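## 3. Microwave – first use

Do this before heating any food. Takes a few minutes. Julián Barroso has the spare plates if yours got chipped in the move.

1. Pull out all packing, including anything tucked under the plate.
2. Set on a flat, hard counter. Leave space at the back and sides – check the sheet for your model.
3. Wipe the inside with a damp cloth. No scouring pads.
4. Roller ring goes in first, flat on the floor of the oven.
5. Glass plate on top, seated on the center hub. Turn it by hand. If it rocks, lift and try agian.

**Caution:** don't run it empty. Don't run it without the plate either.
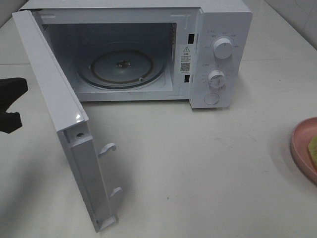

*Stondton, October*

Door open, plate in, ready for step 6. The two black latch slots are to the right of the opening, one high and one low, with the warning sticker between them. Leave the sticker on. Keep the slots clean, dry cloth only, nothing poked inside.

6. Close the door. Should shut without pushing hard.
7. Plug straight into the wall, no extension cords.
8. Put in a mug with 400 ml of water. Upper knob sets the power. Labels around it are in Chinese, so use the translated card from Visitación Quintana.
9. Run two minutes. Plate should turn the whole time.
10. Let the mug stand a bit befor you lift it out. Use a mitt.

**Note:** plate not turning? Stop, unplug, go back to step 4.

**Note:** sparks, burning smell, door won't close – unplug and leave it alone. Call Gadbridge desk, ext. 874.

Cleaning is in section 11.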